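The shelf that took over the back wall

Irfan Pirzada opened the door with a roll of packing tape around his wrist and told me to mind the step. I'd come to Sosonside to talk about small rooms and what people put in them, and I had barely gotten my coat off before he was telling me about shelves. He has opinions about shelves! Fifteen minutes later I had a coffee and he still hadn't sat down.

"People buy the sofa first," he said. "Then they wonder where everything goes. I did the shelf first and let the sofa wait until March."

He and Romain Jacquet fitted out the room together. Romain wanted closed cupboards, Irfan wanted everything in view, and they argued it out over 3 different floor plans (I was shown all of them, one on the back of a pizza menu). The open shelving won. Romain got white, which was his condition.

"White was the right call, I'll give him that," Irfan said. "You put a plant on it and the plant does all the work."
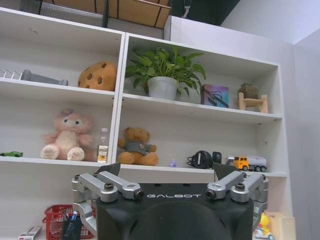

The plant is called Renaud. It came from a neighbor who was moving away, and Irfan talks about it the way other people talk about a cat – how it sulks, how it perks up, how it once went a whole vacation without a drink. I asked whether it ever gets moved to make room for something else.

"Never. Everything else moves. Renaud stays up top."

The plush cookies were more of a surprise to me, in a room put together by two grown men. Romain, who had come in by then and was hunting for a clean mug, took full responsibility. He bought the first one as a joke and then, he said, it looked lonely.

"You need something daft on a shelf," he told me. "If it's all books and boxes, it looks like a waiting room. Guests walk in, they see a giant cookie, they relax."

I asked how they decide what goes where, expecting some kind of system. Irfan has one, sort of. Soft, light things and greenery go high. Things you want to pick up and look at go in the middle, at about the height of your hand. The deep surface at the bottom is for whatever you're busy with that week, and it's the only part that's allowed to get messy.

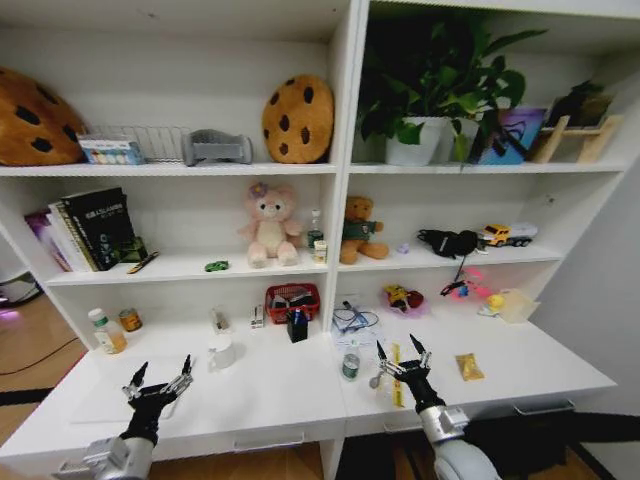
The teddy bear has a regular spot on the middle shelf, near the books, and so does the little green car. Irfan is strict about the car. His nephew visits, and it has to be low enough to reach and close enough to the front to grab.

"I tried putting it away in a box once. Big mistake. He asked for it before he'd said hello to me."

Does anything ever leave? Romain laughed at that one. Twice a year they take everything down, wipe the boards and put back only what they missed. Last time they filled a bag for the thrift store, and then Irfan went back for a pen.

"It's a good pen," said Irfan.

"It's a pen," said Romain.

They've been asked to do a friend's place next, a studio over the bakery with one long wall and hardly any daylight. Irfan has already measured it. Romain is still holding out for cupboards.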